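Can a machine make the bed yet?

My neighbour Diane MacPherson asked me this over the fence in September, arms full of washing, and I've been chewing on it ever since. My answer is still "sort of, love, but keep your own hands ready" — and bedding is why.

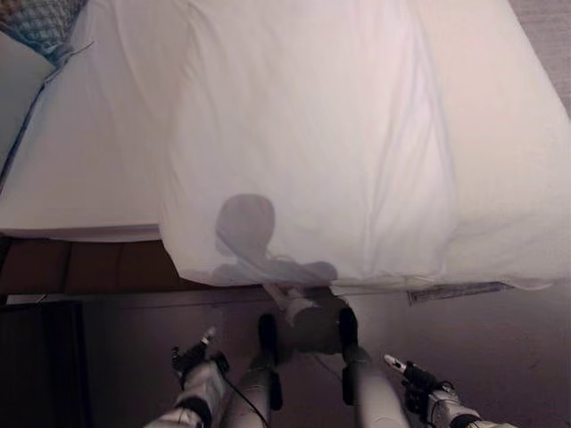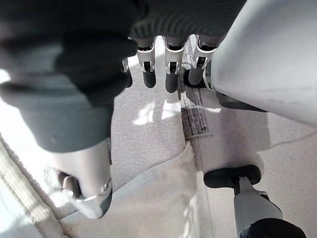
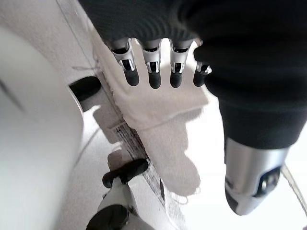

Robot hands on a household job, with the bed sheet in the first one.

A sheet has no proper shape, you see. A mug is a mug whichever way you pick it up, but a sheet changes every time you touch it, and you and I find the hem by feel while thinking about dinner. A machine has to hunt for it, fold after fold, and it can't tell so easily whether it has hold of one layer or two.

So, until they catch up, a few tips that suit people (and would probably help a robot too!):

Sew a short bit of coloured cotton at the middle of the top and bottom hems. Line those up with the centre of the mattress and you're halfway there.

Start at a foot corner and tuck before you walk round. Amedeo Lo Presti, who made up 70 beds a day at a guesthouse in Arthorpe, taught me that one.

Pull from the hem, never the middle, and smooth with a flat forearm.

Pillows go on a chair first — mine used to go on the floor, and I favour the chair now.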